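Visiting a robot lab open day with a group, what should we ask to see?
Last updated: April 2022

kolel_reader

Our evening club in Taldale got an invitation to the open day of a small automation workshop, Killiven. They wrote that visitors can watch a robot arm handle things from a normal kitchen table. We are 7 persons, most of us have worked in offices and none has been near a robot before. In February I went to another demonstration and I understood almost nothing, because the arm moved behind glass and the speaker talked only about software. I do not want to repeat this with my group. What is good to ask, and what should we look at when the arm is working? Also, is it true that it is very loud? One of our members has a hearing aid.

Abubakar

I was at the Killiven open day last year and I can tell you what I remember. Loud it was not. The arm itself makes a soft hum, and the noise comes more from the visitors. The room is small, and they had 65 people on the list for the morning, so come for the first group if you can. The late groups stand behind the others and see mostly backs.

They repeat each task several times, so do not worry if you miss the first one. My advice is to look at the fingers and not at the arm. The arm is impressive for a minute, but the interesting part happens in the last centimeters before it touches something. I had the luck to stand in front, and I asked these things:

1. How does it know where the object is? They showed us the camera picture on a screen, and after that the whole demonstration was more clear to me. Ask for this early, before they start.

2. How hard does it press? Soft things are a good subject for this question. On the table there was a squeeze bottle on a white tray, with a little orange liquid at the bottom and the small cap hanging open on its strap, and a steel cup stood to the right of it. With a bottle like this, too much force can push the liquid out of the nozzle, and with too little force the bottle slips. The man at the table spoke about this for a long time and it was the best part of the day for me.

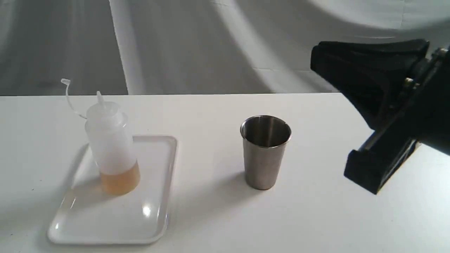 3. What happens when it fails? They have a notebook where they write every try. For one task it was 200 tries, and 121 of them were good. I liked that they told us the number without being ashamed.

4. Can a visitor move the object a little between two tries? They said yes to us, but only when the arm is stopped and the person at the table gives the sign.

For the hearing aid I do not know. Better to write to them before - they answered my mail the next day.

taldale_bus

Parking is bad there, take the bus. Bring a jacket, it was cold inside. I don't remember any questions, my kids liked the robot.

kolel_reader

Thank you both, this helps me very much. I have written to them about the hearing aid and asked for the first group. I will print the four points for our members. If somebody knows whether there is a place to sit down, please add it, two of us can not stand for a full hour.

Abubakar

When I was there they had a bench along the wall at the back, for roughly five people. From the bench you do not see the table well, but you can see the screen. Maybe ask them to put two chairs in front - they were friendly and I think they will do it.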